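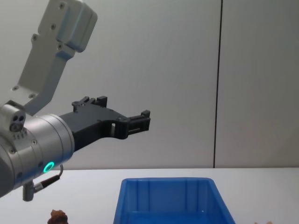 About Botilstead

Home
Courses
About us
Opening hours
Contact

Who we are

Botilstead is a small school for the work of the house. We teach how to lay and clear a table, how to put a kitchen in order, how to fold, store and pack. Our rooms are in Harngate, on the ground floor, behind the old dairy. The entrance is from the yard and there is one step.

The school was started by Blandine Collet and Lindalva Prado. Blandine was working many years in hotel kitchens and Lindalva was responsible for the linen in a house for elderly people. They met when both of them were asked to train new staff, and they found that no book explained the things which the new staff wanted to know. How many plates can stand in one pile? Where do you put the wet cloth? They wrote their own notes, and these notes became our first course.

What we teach

The basic course has 5 mornings. We begin with the table, as everything in a house passes over it at some moment. After this come the drawers, the shelves, the washing-up, and on the last morning the packing of boxes. Each person works at a place of their own and keeps it until the end of the course.

We have also an evening course for people who are moving house. It is taught by Maxence Lemaire, who was a removal man and has very strong opinions on tape. In this course we wrap glasses, plates, lamps and one rather ugly clock. The clock has been packed by every group and it still goes.

In November we do not give the basic course. In that month we hold the open kitchen, where former pupils come back to practise and to bring their questions. You can come also if you have never followed a course with us, but please write before.

How we work

The groups are small and the teacher goes from one table to the next. We prefer to show a thing slowly two times than to explain it for long. Pupils may make mistakes and drop things – the plates for practice are second hand and we buy them by the box.

We do not sell cleaning products and we do not recommend a brand. Many pupils ask us for this, and the answer is always that you should first finish what is standing under your sink.

The rooms

There are two teaching rooms and a small kitchen where coffee is made in the break. The store room is kept by Quentin Langlois. If you borrow something from it, a tray or a basket, please write it in the green book by the door. Coats and bags stay in the corridor so that the tables are free for the work.

Some practical things

Wear shoes with a closed toe. Bring an apron if you have one – we can lend you one if not. The basic course is given in English, and Lindalva is glad to help in Portuguese.

Courses, places and letters to the school: Sofia Frade, at the office, in the mornings only.

Page last changed: 27 Jun 2019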